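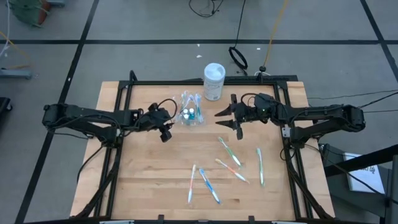

Solange Wong wrote to us to say that she had bought travel kits for years for the guests at her hostel, and that she had never before opened a bag and found a toothbrush she would want to keep using at home. She also asked whether she could have more of the orange ones. She could, and she did!

About > Our Company > Who We Are

June, by Marlene Kennedy

We're Gredgate, and we pack toothbrush kits. If you've stayed at a small hostel, gone off to a summer camp or turned up at a friend's dental office with nothing but your house keys, there's a chance you've held one of our bags. They're clear plastic, they're light, and you can see everything that's inside before you open them. We love that part. A toothbrush kit shouldn't be a mystery.

There are six of us, and we work out of two rooms on the ground floor of the old Vedell building, with the loading door at the back and a very good bakery across the street (try the cardamom twists if you come by before 10 a.m.). The front room is for orders, samples and phones. The back room is where the packing gets worked out, and it's where most of us would spend the whole day if the phones would let us.

How we got started

Lenni Saarela used to buy supplies for a chain of camps, and every spring the same thing would happen. A huge carton of brushes would arrive, all of them white, all of them the same, and by the second night of camp every cabin would have a cup full of brushes that no kid could tell apart. Lenni started sorting colors by hand at the kitchen table, one mixed bunch for each cabin, so that bunkmates could each pick a different one. Other camps heard about it and asked for the same. I was working at one of those camps, I offered to help with the bagging over one long winter, and well, here we both still are.

We took the name Gredgate from the lane that ran behind Lenni's apartment. It sounded like a company that owned a truck. We do own a truck now - it's small and it rattles, but it gets to the post office.

What goes in a bag

Color is still the thing we get most excited about. Our loose brushes come two-tone, with white running alongside green, orange or blue, and we have long talks about which ones look good next to each other. Green is the steady favorite with dental offices. Orange goes first at camps every single summer, and we've learned to order heavy on it in the spring. Blue gets picked by people who say they don't care what color they get.

Then there are the group bags, with a bunch of packaged brushes together in one clear bag and a pair of little teal-capped bottles tucked in with them. We settled on small bottles after trying sachets for one season. The sachets were fine until they were sat on, and at a camp everything gets sat on.

What we leave out matters to us too. We don't put in flyers, coupons or a card with a cartoon tooth on it. Customers can add a card of their own if they like, and some of those are lovely. Harvey Thibodeau, who looks after our orders, keeps the nice ones pinned up over the front desk, including one that's only a drawing of a canoe.

Around the packing table

Our table has a pale wooden top with a maple grain, and we're more attached to it than is sensible. Toothbrushes are surprisingly lively things. They roll, they slide over one another, and in a pile the bristles catch and you end up lifting three when you wanted one. So when we're working out a new kit we spread the loose brushes out with some space between them, look at the colors together, and move things around until the mix feels right. Wipes live within reach at the back, because a clean table is the first rule in this room and also the second.

New kits get tried out slowly. Someone fills a bag, someone else opens it the way a tired traveler would, and then we talk about it. Does the brush come out without dragging everything else along? Can you get the bag closed again with one hand while holding a towel? Can a seven-year-old do it? We've dropped ideas we were very fond of over that last question, and I still miss the drawstring.

Once a kit has passed, it goes on the list and gets packed the same way every time. A standard carton holds 60 kits, stacked on their sides so the bags don't crease. Last year we shipped to 103 addresses, which made Lenni so happy that the number got written on the wall in pencil. We're leaving it there until we have a bigger one.

The people

Lenni does the buying and picks the colors. Harvey takes the orders and knows every camp's loading dock, including the one with the goose. Marlene Fröhlich runs the back room and can tell by the weight of a bag whether a bottle is missing. I write the letters, the labels and pages like this one, and I get to share a first name with Marlene F., so if you call and ask for Marlene please say which of us you're after! The rest of the crew are on the truck and the cartons, and they've asked to be left off the website.

Working with us

We pack for hostels, camps, dental offices, shelters and schools, and we're happy with small orders. If you need one carton, we'd be glad to pack one carton. If you'd like a mix we don't have on the list, tell us who the kits are for and what usually goes wrong with the ones you have now. Those emails are our favorite kind, and a few of our best kits started that way. The Engström bag, with extra room for a washcloth, came from a swim school that was tired of soggy pockets, and the Riltgate set began as a note about night-shift workers who wanted something that would fit in a locker door.

Samples are free and usually go out the same week. Visitors are welcome in the afternoon, after the truck has left, and you can pick out a brush to take with you. There's probably still some orange.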